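Right, I have finally found a way of folding football shirts that I like, and I'm going to go on about it for a bit. Thread, sorry, get a tea.

1/ Background for new people: I sort and fold kit for a small five-a-side league called Cavik. Adults, kids, a walking football group in the mornings. Everything gets washed, folded, bagged by size and handed out again. Last season that came to 642 shirts through my hands and I loved nearly all of them.

2/ Cotton T-shirts are easy. You can be rough with them and they stay where you put them. Football shirts are slippery little things. You fold one, you turn round to get the next, and it has opened itself up like a flower.

3/ First big discovery: the surface matters more than the fold! I used to do it on a shiny kitchen table and chased sleeves about all evening. Now it's grey woven fabric, and the difference is lovely. The cloth grips just enough. Red on grey is also very easy on the eyes when you've got a pile to get through.

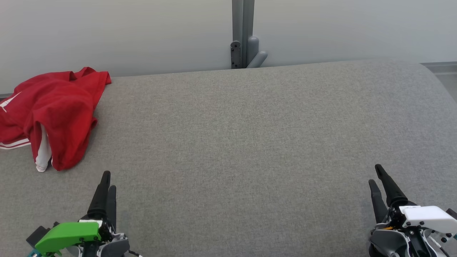 4/ So, the method. Pick it up by the shoulders, never by the hem. If you can't find the shoulders, find the collar and work outwards. Give it one good shake, away from your face (zips on the training tops, I have learned).

5/ Lay it face down. Sleeves flat. Then smooth from the middle to the sides with the flat of your hand, and do the back of the neck last. Takes a few seconds and it's the bit I used to skip.

6/ Someone asked last time whether I iron them. No! Please don't iron printed numbers. If a shirt is really creased I hang it in the bathroom while somebody has a shower and it mostly sorts itself out.

7/ Fold one side in to just past the collar, sleeve back on itself. Same on the other side. You want a long strip the width of your bag. My bags are 29 cm across so I fold to a bit under that.

8/ Then bottom hem up in thirds. Thirds, please — halves looks neat for a minute and then the whole thing slides apart in the bag. Flip it over and the front is showing.

9/ If your shirts have striped trim, what a gift. Stripes are a built-in ruler. Line up the trim on one edge with the trim on the other and you know straight away if you've gone wonky. I get far too much joy out of this.

10/ Same goes for white panels on a red shirt. Put the white inside the fold if you can. It stays cleaner in the bag, and white next to new red in a damp changing room is asking for pink. Ask me about the Rodau under-tens' away kit. Actually don't, I'm still upset.

11/ Washing, while I'm here, as it comes up every time: inside out, 30 degrees, no softener. Softener makes sports fabric feel waxy after a while and then it holds on to smells. A splash of white vinegar in the drawer does the job for me.

12/ Dry them on a rail or over the bath, out of strong sun. I do bibs and socks on the radiator but never shirts, the heat is murder on badges.

13/ Speed! With the old method a full bag of shirts took me up to 54 minutes, mostly refolding ones that had escaped. I haven't timed the new way properly but I now get through a bag with one album on and time left for biscuits.

14/ Do them straight off the heap too. I used to lay the lot out flat first, all over the room, like a very dull exhibition. Much nicer to keep the heap to one side and the middle of the table clear, and pull one across at a time.
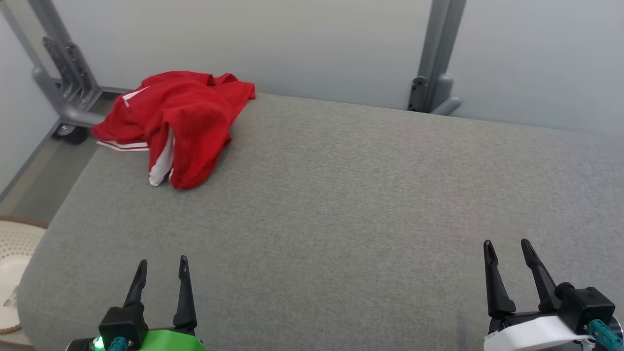

15/ Quick list of what I keep within reach: a lint roller, a laundry marker for initials, a little pot of safety pins, and a bowl for whatever comes out of the shorts pockets. Current contents of the bowl: two hair ties, a shin pad strap and a raffle ticket from the Pruvitz summer tournament.

16/ Socks are a separate thread and possibly a separate lifetime. Short version: pair them wet, peg them as a pair, never split them up again.

17/ If you've got a better way with long sleeves, please tell me, I'm all ears. Keeper tops still beat me about half the time. The padded elbows just will not lie down.

18/ Oh and for whoever asked about the big bags, they came from Ó Flaithearta, in the camping bit at the back. Get the ones with the wide opening — the drawstring kind wreck all your nice work on the way in.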